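What the Grain Remembers: Buying, Fixing and Living With Secondhand Tables
Speaker notes, Hidayah Pasaribu, Mkhize community hall, 2023-11-03 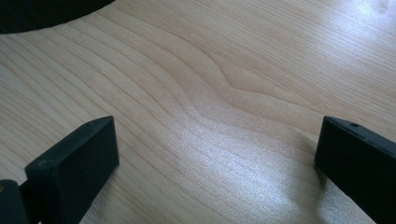
Before starting

Check the microphone at the back row. Water on the lectern. Handouts go out at the end, otherwise people read them during the first part. Leave the title slide up while people come in and find seats.

The talk runs 40 minutes with questions after. If we start late, drop the section on shipping and go straight to repairs.

Slide 2. Who I am

I have been buying and selling used tables for a long time, first out of my own garage and then through Stultix, the shop I run with Benoît Lecomte. Benoît does the joinery. I do the buying, the cleaning and most of the finishing.

Most of what I say tonight comes from kitchen and dining tables. Desks are close enough. Outdoor furniture is a different subject and I will not cover it.

Ask the room: who here eats at a table that belonged to somebody else first? Wait for hands. It is usually most of the room.

Slide 3. Why people get rid of good tables

The main reason is moving. The table does not fit the new place, or it will not go up the stairs. Second is a change in the family, someone left home or someone came to live there. Damage is a long way down the list.

This matters to a buyer. A seller who is moving has a date, and the price drops as the date gets closer. A seller who is clearing a parent's house often does not want to haggle at all and would like to know the table is going somewhere decent. Talk to that person. Ask who sat at it. I have been given chairs for free on the strength of that conversation.

Tell the story of the Arnaud table here. Sandrine Arnaud sold me her mother's dining table and phoned two weeks later to ask for it back. I still had it. I sold it back to her for what I paid. Keep it short.

Slide 4. What to look at first

Get on the floor. The top is the part the seller has cleaned, so it tells you the least. Underneath you can see how the legs are attached, whether anyone has been at it with metal brackets, and whether the board is the same all the way through.

Things to check, in the order I do them:

Push the table sideways at one corner. A little movement is fine. If the whole thing leans, a joint has gone.
Look at where each leg meets the apron, the frame under the top. Look for old glue, new screws, and gaps.
Open and close any leaf. Do it twice. Runners that work once with the owner helping may not work for you.
Look along the top from one end with your eye level with the surface. A cupped board shows up right away.
Smell the drawers if it has them.
Measure it. Then measure your door.

Pause on the last one. People laugh, but this is the mistake I hear about most.

Slide 5. Solid, veneer or printed

This is the part people write down, so go slowly.

Solid wood means boards. Look at the end of the table. If the lines on the top carry on over the edge and show up as end grain, you are looking at a board.

Veneer is a thin layer of real wood glued over something else. It is not a sign of a cheap table. Some of the best furniture ever made is veneered. What matters is how thick the layer is and what is under it. Old veneer can be thick enough to sand lightly. New veneer usually is not, and if you put a power sander on it you will be through it before you can lift your hand.

Printed tops have a picture of wood under a clear layer. They clean easily and they hold up well to kids. They cannot be refinished in the usual way. Look for a pattern that repeats. If you find the same knot in two places, the same size and turned the same way, it is a print.

Say clearly that it can be hard to tell from the top alone. I have been wrong with the table right in front of me. Check the edge and check underneath before you decide.

Slide 6. Prices

I keep a ledger. It has 1332 tables in it, of which 1243 have been sold. The rest are in the shop, in my house, or were taken apart for parts.

From the ledger: round tables sell faster than rectangular ones. Light wood sells faster than dark, though that was the other way when I started. Extending tables get a lot of interest and then sit, as buyers worry about the mechanism. If you want a bargain, look at dark extending tables.

Do not quote shop prices tonight. Last time somebody took them as a valuation and there was a long email exchange.

Slide 7. Getting it home

Take the legs off if they come off. Put the bolts in a bag and tape the bag to the underside. Number the legs with pencil on masking tape, and number the corners to match.

Carry a top on its edge, not flat. Two people for anything bigger than a card table. Blankets between the top and the side of the van. No tape on the finish, ever.

For long distances I use Trarkport, mainly as they let me wrap things myself. Jae-in Ok, who drives for them, asked me to pass on one request: tell the driver about stairs before the day, including the stairs at the other end.

Skip this slide if short of time.

Slide 8. Cleaning

Start with the mildest thing. A cloth wrung out in warm water with a drop of dish soap, then a second cloth with plain water, then a dry one. Do a small patch underneath first. Stop there and let it dry overnight before deciding it needs anything more. A lot of tables that people want to strip are only dirty.

For sticky patches, same again, more slowly. For candle wax, let it harden and lift it with a plastic card. For crayon, soap and patience.

White rings are moisture in the finish and can often be eased out. Black rings have gone into the wood and are a bigger job. Show the two rings on the sample board I am bringing. Pass the board around.

I do not use spray polish. Some of it contains silicone, and if you ever want to refinish the table, new varnish will not lie flat over it. Somebody will say their grandmother used it for years. That is fine. She was probably not planning to varnish.

Slide 9. Repairs you can do

Loose joints. Take the joint apart if it will come apart without force, scrape off the old glue, use fresh wood glue, clamp it, leave it a full day. Gluing over old glue does not hold. Benoît would like me to say this more than once, so say it again at the end.

Wobble. Check the floor before you blame the table. Turn the table a quarter turn. If a different leg lifts, it is the floor.

Scratches. A wax stick close to the color, a bit lighter if you cannot match it. Rub with the grain.

Sticking drawers. Candle stub along the runners.

Lifting veneer at an edge. Slip a little glue under it with a thin blade, cover with baking paper, clamp a flat block over the top. Wipe off the squeeze-out before it sets.

Slide 10. Repairs to leave alone

Split tops. Anything with a leg broken across the grain. Anything you suspect is old and valuable, until someone has looked at it. Also any old painted table where you do not know what the paint is. Do not sand it, as old paint may have lead in it. Buy a test or ask someone who deals with it.

Mention Josis here. They run a repair evening where you can bring one piece small enough to carry, and Séverine Baudry will look it over and tell you what she would do. They will also tell you if it is not worth doing, and that has saved me money.

Slide 11. Living with it

Keep a table away from a radiator. If it has to be under a window, turn it now and then so it fades evenly. Leave the leaves in the same room as the table. If they are kept in the basement, they end up a different size and a different color.

Use coasters or do not use them, but decide as a household. In my house we do not, and the table shows it. There is a burn from a casserole dish and a row of small dents where my son learned to use a fork. I could take the dents out with a damp cloth and an iron. I have not.

Slow down on this slide. It is where people start nodding and telling each other about their own tables, so let them for a minute.

Slide 12. Questions

Ones that came up last time, with short answers:

Is oil better than varnish? Oil is easier to patch. Varnish needs less looking after.

Can I paint veneer? Yes. Clean it well, sand it very lightly by hand, use a good primer.

Does woodworm mean I should walk away? Old holes, no. Fresh powder under the holes, yes, or get it treated before it comes inside.

How long should I look before buying? I tell people to see 3 tables before paying for one.

What about chairs? Separate talk. Chairs are harder.

Remind people about old glue. Handouts are on the side table by the door, one per household, and the sign-up sheet for the repair evening is next to them. Collect the sample board before packing up.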